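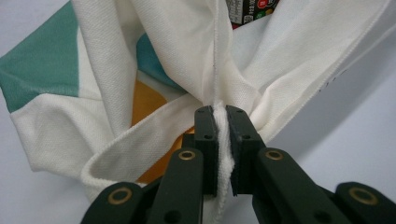 Chapter 7
Grasping Cloth with a Hand-Held Gripper

7.1 Purpose of the chapter

The first six chapters dealt with rigid parts. A rigid part has a fixed shape, and its position on the bench can be written as six numbers. A garment has no fixed shape. When one point is lifted, every other point may move, and the path it takes depends on the weave, the seams, the weight of the hem and the way the cloth was lying before contact.

This chapter covers the cloth unit of the Lardale project course. By the end of it, each team should be able to record a set of usable demonstrations with the hand-held gripper, label them, and state in writing which kind of grasp was used in each. Training a policy from the recordings is left to Chapter 8.

Readers need the jaw geometry from Section 3.4 and the file conventions from Section 5.1. The arm is not used.

7.2 Terms

Pinch grasp. Both pads close on a gathered fold of cloth. Layers may be caught together.

Edge grasp. The pads close on a hem or other finished edge, with one pad on each side of it.

Approach. The part of a demonstration that begins when the gripper enters the work area and ends at first contact.

Dwell. The interval between full closure and the first lifting motion. In this course the dwell is at least 316 milliseconds. Shorter dwells make the closure hard to find in the jaw signal.

Regrasp. Any second closure within the same demonstration. A regrasp is labeled separately and does not replace the first grasp in the record.

7.3 Choice of garment

Knits are used before wovens. A piqué knit, of the type used for polo shirts, has enough surface texture for the pads to hold at low closing force, and it drapes in large folds that are easy to see. Thin satin and lining fabrics are deferred to Exercise 7.9.

A garment with areas of different color is preferred. Solid white cloth on a white surface gives weak contrast along the hem, and the labeler must then guess where the edge lies. Blocks of a strong color such as orange or teal also show when a fold has turned over between two views.

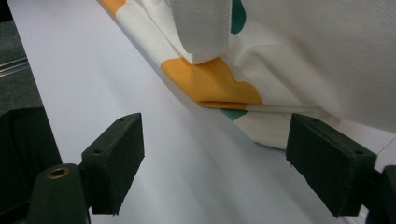
The approach should be made with the jaws open and the gap directed at the fold or edge to be taken. Teams often open the jaws fully out of habit. For a single hem, an opening of 64 millimeters is sufficient, and a narrower gap makes it easier to keep neighboring folds out of the grasp. Keep the wrist still during closure. If the wrist turns while the pads are moving, the cloth is dragged before it is held and the start of the grasp cannot be labeled cleanly.

7.4 Sources of error

The most frequent error in the Nutik data set, recorded by an earlier class under Wendelin Aebischer, was the double-layer grasp. The operator intended to take one layer and took two. Of 3000 demonstrations, 76 were withdrawn for this reason after review by Gion Wyss and Hazel Tillman. The fault is seldom visible at closure. It is found during the lift, when the lower layer rises with the upper one.

A second error is drift of the garment between demonstrations. Smoothing the cloth by hand after each trial produces a set of nearly identical starting states, and a policy trained on such a set performs poorly on anything else. The reset procedure in Section 7.6 must be followed: lift the garment by a point chosen from the list, release it, and leave it as it falls.

A third error is mechanical. The pivots at the upper ends of the links wear with use, and the pads then meet out of line. Check alignment before each session by closing the jaws on a strip of paper and pulling lightly. If the strip turns as it is pulled, see Appendix C.

7.5 Records

Each demonstration is entered on the Cidden sheet with the operator's initials, the garment number, the intended grasp and the observed grasp. The last two are separate columns and are filled in at separate times. The operator enters the intended grasp before the approach. The observed grasp is entered by another member of the team, working from the recording only.

Where the two disagree, the entry stands as written. Do not correct the intended grasp afterward.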